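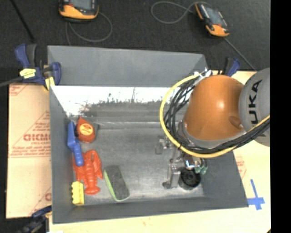
*Page last changed: August*

# Udeck self-storage: common questions

**What sizes do you rent?**
Lockers, half units and full units. The Birnska site has 158 units on 2 floors. Aasen is smaller and all on the ground floor. Current prices are on the rates page.

**When can I get in?**
The gates open at 6 a.m. and close at 10 p.m. every day. The Birnska office is closed on Monday, but your gate code still works.

**Is there a deposit?**
Yes, $200 for a full unit and half that for a half unit. Lockers have no deposit. We return it to the card you paid with after you've moved out and the unit has been checked.

**Do I bring my own lock?**
Yes. Disc locks fit every door. Long-shackle padlocks don't fit the older doors at Aasen. Both offices sell locks.

**What can't I store?**
Food, plants, animals, fuel, paint thinner, gas bottles, fireworks, and tires that are off the rim. Drain mowers and generators before you bring them in. If you're not sure about something, ask before you load the truck.

**Are my things insured?**
Not by us. Many home policies cover stored goods up to a limit, so check yours first. If it doesn't, you can add Pestusero cover when you sign up or at any time later. It starts the next day.

**Can someone else use my unit?**
You can add another person to your account online. They get their own code. We won't let anyone in on the strength of a phone call.

**What happens if I pay late?**
Rent is due on the first. After five days your code stops working until the balance is paid. Write to us before then if you need a few more days.

**How do I move out?**
Give 14 days' notice through your account. Sweep the unit, take your lock off and leave the door closed. Anything left behind is charged as disposal.

**Can I change sites?**
Yes, if there's a unit free. Your deposit moves with you, and you get a new code.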